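Staven two-finger gripper, firmware from March: a review
Posted by Gyu-bin Wi on Friday, March 29, 2019

I bought the Staven to clear a table. The sales page has it lifting an egg, a wine glass and, for some reason, a single grape. My ambitions were crockery.

First, the good news. It bolts on in 18 minutes with the wrench in the box, the fingers close straight, and the wiring is one cable that doesn't snag on the elbow joint. The older Nonar I had on the same arm managed none of that and cost more.

Now the fault. When the fingers close on something smooth and curved, the grip sensor reports a firm hold a moment before there is one. The arm believes it and leaves. The object does not always come along. I logged 900 picks over two weeks and had 142 false holds, nearly all of them on mugs and cups. Boxes and plush toys were fine, so if you run a toy shop, buy with confidence.

What bothers me more is the stop behavior. On a false hold the Staven raises no error, and the arm carries on with the full routine, gravely placing nothing on the shelf. If your mug has coffee in it, or your child is under the table, you'd want it to notice.

Support sent me a page on "object selection." I have now selected objects.

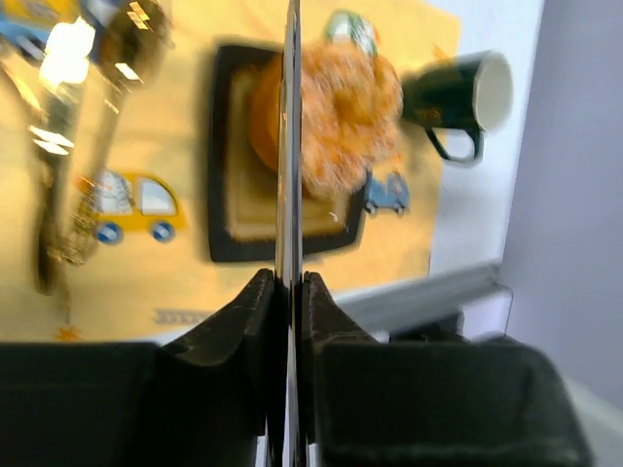

Wrist view over the test table, dark green mug on its side.

Turning the closing speed down to the lowest setting helps, and so does switching off early release, a menu item that should never have been on. It also makes clearing breakfast a morning's work.

At $679 I'd wait for the next firmware, promised for May. Two stars, one of them for the wrench.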